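PRESS RELEASE
Likthorpe, 6 January 2020

Prikora brings its Balance training stations to the key desk in Likthorpe

Prikora, the supplier of automation for vehicle return centres, today announces that the Likthorpe site has started work with Balance, its programme for teaching robot arms to sort and hang car keys. The site is the first where the people who do this job by hand are also the people who teach it to the machine.

At Likthorpe up to 800 vehicles are returned in a busy week. Every key must be checked, tagged and hung in the right place before the vehicle can leave again. Until now this was done entirely by hand, in two shifts, and in August, the busiest month of last year, many members of the desk team worked extra hours to keep up.

With Balance, a member of the team takes a gripper in each hand and works with the keys and a small rack on a table. The movements are recorded and later used to train the arms. No programming knowledge is needed. A session lasts 20 minutes, and after it the person returns to the desk or takes a break. All sessions are part of paid working time.

"We did not want to send engineers who have never hung a key in their life," said Didier Delaunay, head of the Balance programme at Prikora. "The people at the desk know that a heavy fob turns when you lift it by the ring, and that a short strap needs another angle. This knowledge was not written down anywhere. Now it goes into the training directly from their hands."

Of the 61 employees at the site, eight have been trained as demonstrators. They receive a higher hourly rate for the sessions and a certificate from Prikora when they complete the course. The site management has agreed with the staff representatives that no position at the key desk will be removed during the programme. Hours which become free will go to vehicle inspection and to the customer counter, where the waiting times are still too long.

Neelam Kaushik, shift leader at the key desk, was among the first to take part. "In the beginning I was sceptical, and my colleagues also," she said. "My wrists know this work very well after so many years. The first days with the grippers were slow and I dropped many keys. But we were asked what is difficult and what should be changed, and the table was made lower after our comments. I would like that the machine takes the night returns – then we can plan our evenings again."

The arms themselves are supplied by Xiao and will be installed at the desk when the training is complete. In the first stage they will handle only keys with a single fob. Keys with damaged rings or missing tags will stay with the team, who can stop the arms at any time from the desk.

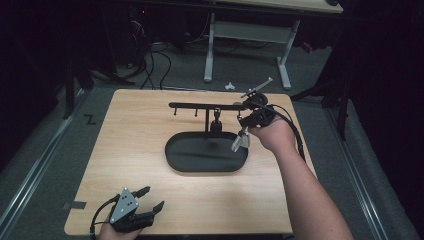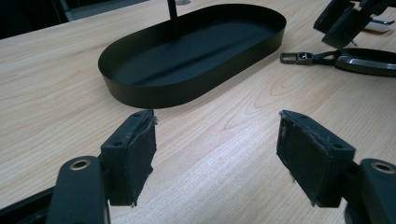 Balance programme, Likthorpe: hand-held grippers and the black tray at the work table.

Press contact: Prikora press office, Likthorpe. Interviews with Didier Delaunay are possible on request. The pictures may be used free of charge with the credit "Prikora".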